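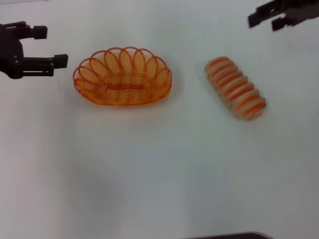 The orange wire basket on the white table.

February, by Maureen Haslam

I bought this oval basket in a small home shop in Bevisville, where it was sold under the name Plostosance. I paid 19 dollars for it. I wanted something for the fruit, and the color was pleasing to me from the first moment.

The body is made of thin strands wound in tight coils, one above another, a little like a spring. It is wider than it is deep and rather shallow. For lemons and small apples this is good. For large oranges I would wish a higher side, as the top ones like to roll away when somebody pulls the table.

Cleaning takes patience. Crumbs go between the coils and a cloth does not reach them. I use an old soft toothbrush and warm water, then I leave the basket upside down on a towel overnight.

After 16 weeks the shape is the same and the orange has not become pale. My sister in Stesdale keeps bread rolls in hers, and she is also content. I only think the price should be 15 dollars.

Comments

Greenwood reader: Does it scratch a painted shelf? Mine is new.

Maureen Haslam: I have it only on the table, and there I found no marks.

pia26: Same trouble with crumbs. A dry paintbrush is faster for me.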